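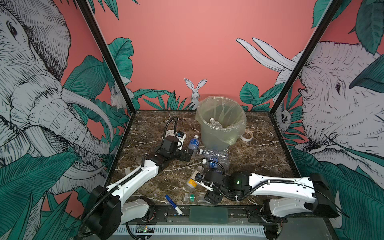

*Elephant and rabbit paper on salmon pink, up on the walls around the marble top.*

July 7, 2024

Paste day! Four batches of wheat starch paste, all cooked this morning before the shop got too warm, and I want to get this down while I still remember which jar is which.

Batch 1 is my usual recipe, cooked slow in the double pan. Batch 2 is the same thing with less water. Batch 3 is the Prerkel powder, the kind you just stir into cold water (I know, I know, but Wenceslao Carrillo swears by it and he hangs a lot more paper than I do). Batch 4 is Prerkel again, with a spoonful of my cooked paste beaten in, mostly out of curiosity.

Cooking notes: 60 grams of starch for batch 1, soaked for 20 minutes, then on the heat with constant stirring. It went from milk to custard all at once, same as always, and I nearly missed it because the phone rang. Strained it twice. There were still a few lumps in the sieve the second time, so next time I'm doing three passes and leaving the phone in the other room.

Test strips are 130 mm wide, cut from the leftover Vanent lining paper, pasted onto primed board and marked on the back in pencil. I let each strip relax before hanging it, folded paste side in. The Vanent stretches more than I expected across the width — a good 2 mm on the batch 1 strips — and hardly at all along the length. I should have written that on the roll ages ago. It's on there now, in marker.

First impressions, with everything still damp:

- Batch 1 slides nicely and gives you plenty of time to line up a seam.
- Batch 2 grabs too fast. I tore a corner trying to shift it.
- Batch 3 slides even better than batch 1, which annoys me a little.
- Batch 4 is stringy and it got all over my sleeve. Not making that again unless the peel test is amazing.

Peel tests once they've had a few days. I'm going to use the Cai spring gauge if I can find the little hook that goes with it (last seen in the brush drawer, if anyone's been in there!).

Also opened the Umalard seam roller. Nice handle, but the edge of the wheel left a faint shiny track on the damp lining, so go easy on it with anything matte.

Stock: 47 boards left after today. Starch is down to the last bag, need to order. Jars 1 to 3 are in the fridge with the lids taped, please don't eat them.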